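What Our Hands Taught the Gorent Policy About Setting a Table

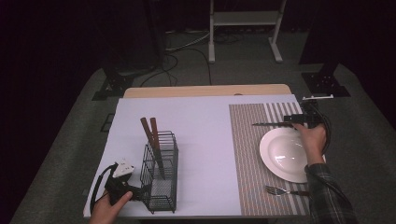
Figure 1. Collecting a place-setting demonstration with two handheld grippers. The right one holds the knife above the plate; the fork lies on the mat.

4. DATA COLLECTION AND WHAT WE LEARNED FROM IT

4.1 Getting the demonstrations

I'll admit I thought this would be the easy part of the paper. Beryl Penrose and I had already settled on place setting as our test task (plate, fork, knife, woven mat, a wire caddy for the utensils), and all we needed was a pile of good demonstrations. We ended up with 2,000 of them, and I did a lot of those myself, so I have opinions!

We went with handheld grippers, one per hand, as in Figure 1. I tried teleoperation first, on the old Plitia setup, and my knife placements were awful. With the grippers in my own hands I could feel when the knife was about to touch the rim of the plate, and I'd lift it a little without thinking. That small lift shows up all over the data, and it matters later on (see 4.3).

We covered the tabletop with pale paper. The bare wood gave our segmentation step fits, especially near the caddy, where the thin black wires broke up into little fragments. The paper fixed most of that. The striped placemat still confused it now and then, but we kept the mat anyway, as people do eat on striped placemats.

4.2 Splitting the set

Wayne Bainbridge went through everything by hand in February and threw out 300 episodes. Most were dropped utensils. A few were fine as table settings but had a long pause in the middle where I'd obviously been thinking about something else, and the policy had picked up the pause too. It would stop over the plate, wait, and then carry on. We trained one policy on the full set and one on the cleaned set, with the same network and the same number of training steps for both.

4.3 Results on the knife

Forks went well with either policy, so I'll stick to knives. The cleaned-set policy set the knife down beside the plate much more reliably, and nearly all of the gain came from fewer bumps against the rim. Going back through the rollouts, we could see it doing the same little lift I do, at close to the same spot. The full-set policy did it too, but late, and often after it had already hit the plate.

I expected both-handed episodes to help more than they did. When the left gripper steadied the caddy, pulling a utensil out got smoother, but placement didn't change in any way we could measure. Beryl thinks the caddy is just too light for our grasps, and she wants to rerun the comparison with the heavier one from Goodall before we say anything stronger. For the rest of this section we report both policies with the original caddy only.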